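Fonddale Community Boards > Local Government > Home energy ordinance, second reading

gpeeters
So who else sat through the council session last night? I made it to 10:30 and then my back gave out. For anyone who skipped it, the home energy ordinance passed second reading with the amendment, so if you sell a house in town you'll need an energy audit before closing. The fee is capped at 193 dollars. I went in undecided and came out mostly in favor, but I'd like to hear from people who are against it and can say why without yelling (looking at you, back row).

mapleandthird
Against, and not yelling. I'm selling my mom's place this spring. It's a 600 square foot cottage with one furnace and windows from before I was born. I already know it leaks! Any buyer who stands in the front room in March will know it leaks. Why do I have to pay someone to write that down?

Hanneke Boersma
Because the next buyer might be looking in July, lol. I bought here three years ago, walked through on a gorgeous summer evening, and my first winter gas bill made me sit down on the stairs. I would've gladly split the cost of an audit with the seller. I might have still bought the place, but I'd have offered less and put the difference into the attic.

dialtone_dan
The audit isn't what bugs me. It's that only one company is on the approved list so far, and that's Resivance. How is that a market? Councilman Gkikas asked about it twice and got "the list will be expanded" both times. Expanded when?

gpeeters
Fair question Dan, and I wondered the same thing. The clerk said applications are open and one other outfit, Fornonier, has asked for the paperwork. I wouldn't call that a long line. But the fee cap applies to whoever does the work, so they can't just name a price.

dialtone_dan
They can't name a price for the AUDIT. They can sure recommend a lot of insulation and then hand you their cousin's card.

Hanneke Boersma
Section 3 says the auditor can't bid on the repairs. I have the packet open right here, it's 32 pages and I've read more of it than I wanted to. Cousins aren't mentioned, so you may have me there.

mapleandthird
OK, I didn't know about section 3, that helps a little. Still think there should be an exemption for small houses or estates. Gerrit, did anybody bring that up?

gpeeters
One lady did during public comment and it got a few nods, then they moved on to the parking item and never came back to it. You should write in before the rules get finalized. Gkikas seemed open to it, he was scribbling the whole time she talked.

porchlight_jo
Jumping in as a renter. We get nothing out of this version, right? My landlord isn't selling, so nobody ever checks my place, and I'm the one paying the heat. Feels like the people who could use it most got left out again. Also hi everyone, I've been typing this on and off while sorting out supper.

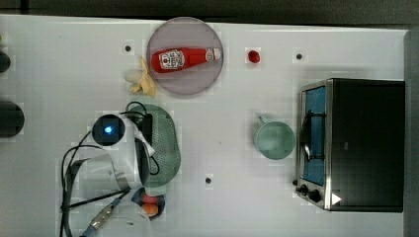
ketchup's out, that's as far as supper has gotten

Hanneke Boersma
Hi Jo! You're right, rentals were in the first draft and got pulled. I'd push for them to come back. I know Dan is going to disagree.

dialtone_dan
Dan does disagree. You put that cost on landlords and it's in the rent by fall. I've rented out the upstairs of my house for years and I'm telling you how the math goes.

porchlight_jo
My rent went up anyway, Dan — and I still have a towel along the bottom of the back door.

dialtone_dan
Okay, that one I'll give you. Get him to put a door sweep on, it's a ten minute job.

mapleandthird
I'm going to write up the estate exemption thing tonight. If anyone wants to sign on, message me and I'll send you the draft. Hanneke, could you post the page number for section 3?

Hanneke Boersma
Starts at the bottom of page 11. The part about bidding is on the next page, second paragraph.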